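Chapter 9
What Counts as a Grasp?

In this chapter: why success rates for cloth handling are hard to compare; what a wrist camera can and cannot tell us; scoring rules and who writes them; how to read a results table when you did not run the trials.

9.1 A number looking for a question

Suppose a paper tells you that its method grasps clothing successfully in nine trials out of every ten. Before you are impressed, try to write down what happened in one of those trials. Did the fingers close on fabric? Did the fabric leave the table? Did it stay off the table long enough to be carried somewhere? Was one layer picked up, or were three picked up together when the task called for one? Any of these can be called a grasp, and in the published work all of them have been.

Rigid objects let researchers get away with loose wording. A mug is either in the hand or it is on the floor, and two people watching the same trial will nearly always agree. Cloth is less kind. A shirt can be held and still be mostly on the table. It can be lifted by a pinch so shallow that the next movement loses it. It can be gripped firmly in the wrong place, so that the fold that was supposed to follow is already impossible.

The method we use as a running case in this chapter is called Furnar. It is a learned grasping policy for garments, trained on demonstrations and guided at run time by a camera on the robot's wrist. Its authors, a group led by Gil-soo Gil, make a claim that sounds modest: given a garment dropped in any state on a flat surface, the policy will find a fold worth pinching and pinch it. The report describes 200 trials. We will spend much of the chapter asking what those trials show, and the answer will be less than the abstract suggests. The work is not careless. It is better documented than most, and for that reason it can be criticized in detail.

9.2 The view from the wrist

A wrist camera moves with the gripper. The fingers therefore take up a fixed part of every picture, and the policy always knows where its own tips are. The object arrives between them, growing larger as the arm descends. Supporters of this arrangement point out that it does away with a good deal of calibration. The camera does not need to know where the table is in the room. It only needs to see where the cloth is in relation to the pads.

That argument is sound as far as it goes. Look, though, at what such a camera gives a human reader who wants to check a result.
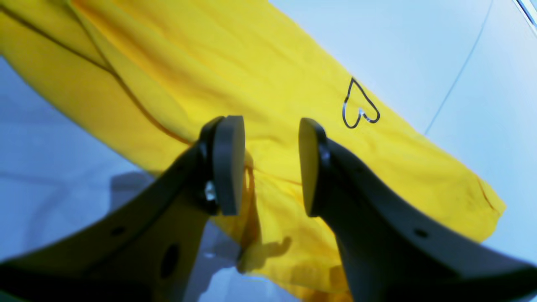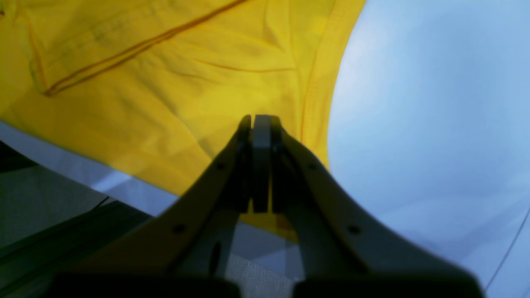
Figure 9.1. Wrist-camera views of yellow fabric on a pale surface. First view: the pads stand apart, with cloth visible in the gap. Second view: the pads are nearly together at the cloth.

The two views are easy to tell apart, and a person sorting pictures into "open" and "nearly closed" would have a quick afternoon. Now try a harder sort. In the second view, is there cloth between the pads, or are the pads pressing on it from behind? Folds gather toward the fingertips, and that fits a pinch. It also fits a push. The gap between the pads is a thin dark line, and the part of the cloth that matters most is hidden by the very fingers that are supposed to be holding it.

A reader can settle the question by asking for the next few seconds of video. The scoring rule in the Furnar report did not ask for them. A trial was scored when the fingers stopped moving, using the wrist view alone. We think this was a mistake, and we think it helped the method.

9.3 Three scoring rules, one set of trials

Compare three rules that could be applied to the same recordings.

Contact rule. The trial succeeds if the fingers close with fabric visible at the tips.

Lift rule. The trial succeeds if the arm then rises and some part of the garment leaves the surface.

Hold rule. The trial succeeds if the garment is still in the gripper after a set movement to a new position.

Each rule is stricter than the one before it. A trial that passes the hold rule will pass the other two, but the reverse does not follow. Furnar was scored by the contact rule. The baseline it was compared with, a hand-coded planner named Fornance, had been scored in earlier work by the lift rule, and its old numbers were copied into the new table without being run again. The two columns sit side by side under one heading – "grasp success" – and a hurried reader will subtract one from the other.

That subtraction has no meaning. Part of the gap may belong to the method. Part of it belongs to the rule. Nothing in the table lets us say how much.

9.4 The garment problem

There is a second difficulty, and it would remain even if the scoring were repaired. A garment with a raised seam offers the fingers a ridge. A smooth stretch of the same garment offers them very little. When a policy does well on rumpled shirts, we should ask whether it has learned to find good folds or whether rumpled shirts are so full of folds that a poor choice is hard to make.

The simplest test is a blind one. Close the gripper at a random point on the cloth, many times, and score those attempts by the same rule. If the random gripper does nearly as well as the policy, then the task was easy and the learning has yet to prove itself. The Furnar report has no such control. We return to it in Section 9.6, where you will design one.

Before reading on, write your own definition of a successful grasp in 2 sentences or fewer. Keep it. You will be asked to score recordings with it at the end of the chapter, and then to exchange definitions with a classmate and score them again.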